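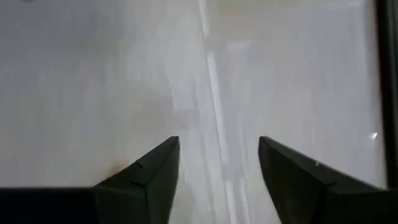
What happens if a town council vote ends in a tie?

In most towns a tied vote means the motion fails. A motion needs a majority of the votes cast to pass, and an even split is one vote short of that. Some charters change this by letting the mayor vote when the members are evenly divided, so the first thing to look at is whether your mayor is a voting member, votes only in a tie, or has no vote at all.

Tied vote on a zoning change, and one seat is vacant
Posted in Local Government

I live in Joltcombe and have started going to council meetings because of a proposed zoning change on Warnener Road. The ordinance would let the lots on the north side be used for small offices as well as houses. At the last meeting the council split 3 to 3. We normally have seven seats, but one member resigned in September and the seat has not been filled.

The mayor runs the meetings but did not vote. The clerk read out the result, the mayor said the ordinance was not adopted, and they moved on to the next item. A man sitting behind me said it would be back on the agenda as soon as the vacant seat was filled. Someone else said it was dead for the year.

What I would like to know is:

Does the mayor have to break a tie, or can the mayor choose not to?

Can the same ordinance be brought back, and who is allowed to bring it back?

If a new member is appointed, can that person vote on something that was argued over before they joined?

I have read the council page on the town website, but it only lists the members and the meeting times.

bozsik_lane
Posted 1/16/21

Berhanu Endale

I was a deputy clerk in a town a little bigger than yours. I don't know your charter, so check all of this against it. The general rules are fairly similar from place to place.

On the mayor: there are three common setups. In the first, the mayor is a full member of the council and votes on everything. In the second, the mayor presides and may vote only when there is a tie. In the third, the mayor is separate from the council and has no vote but can veto what the council passes. From what you describe you have either the second or the third. If it is the second, look at the exact word used. "The mayor may vote in case of a tie" leaves it up to the mayor. "The mayor shall vote in case of a tie" means the mayor is supposed to cast a vote. Where the word is "may," a mayor who wants the motion to fail can simply say nothing, and the tie does the work.

There is one more wrinkle with ordinances. Many charters require a majority of the full council to adopt an ordinance, counting every seat whether it is filled or not. With seven seats that would be four votes. Whether the mayor's vote can count as the fourth depends on the charter, and towns differ. In my old town the mayor could break a tie on a motion or a resolution but not on an ordinance.

On bringing it back: a motion to reconsider is the quick way, and it usually has to be made at the same meeting or the next one. Under most rules it has to come from someone who voted on the side that won. When a motion fails on a tie, the winning side is the side that voted no. So one of the three who voted against it would have to ask for it, and they may not want to.

The slower way is to introduce the ordinance again as new business. Any member can normally do that at a later meeting. It starts from the beginning, with first reading, public notice and, for zoning, another public hearing. Some zoning codes also have a waiting period before a denied application for the same property can be filed again. That period sometimes covers only applications from owners and leaves the council free to act on its own, so read who it applies to.

On the new member: generally they can vote as soon as they are sworn in. If the ordinance is introduced again there will be a new hearing and they will be there for it. If a vote is taken on the old record, the town attorney will usually want the new member to read the minutes and the hearing record first and to say at the meeting that they have done so.

Ask the clerk for two things, the charter section on the mayor and the council's rules of procedure. They are public records. You can ask at the counter, and you don't have to say why you want them.

custier27

it's dead until somebody brings it back. ours came back twice. just keep an eye on the agendas, they get posted before the meeting but you have to go look for them

Andor Győri

I agree with most of Berhanu's answer and would add something on the vacant seat, which may matter more here than the mayor does.

Find out how the seat gets filled. In a lot of towns the remaining members appoint someone to serve until the next regular election, and they do it by a majority vote. If your six members are split on zoning they may be split on the appointment too. Some charters deal with this by setting a deadline. If the council hasn't appointed anyone by then, the mayor makes the appointment or a special election is called. Others say nothing, and the seat can stay empty until the next election. Yours has been open since September, so there is a fair chance that a deadline, if you have one, has already passed or is close.

Also check the quorum rule. It is usually a majority of all the seats, so four for a council of seven, and a vacancy does not lower it unless the charter says so.

One small correction. A failed tie vote on reconsideration is handled the way Berhanu says under the most widely used rule book, but councils can adopt their own rules, and some let any member move to reconsider. Our council has nine members and did it that way for years — it led to the same parking item being voted on over and over until they changed the rule.

If you want to speak on the ordinance again, send the clerk a written comment when it is reintroduced. Comments from the first hearing do not always carry over to the new file. Put your street address and the ordinance number at the top.

bozsik_lane

Thank you both. I went to the clerk's office and got the charter section. It says the mayor "may vote only in case of a tie," so I suppose staying out of it was allowed. I am still waiting on the rules of procedure. The part about filling vacancies is in a different section and I will have to go back for it.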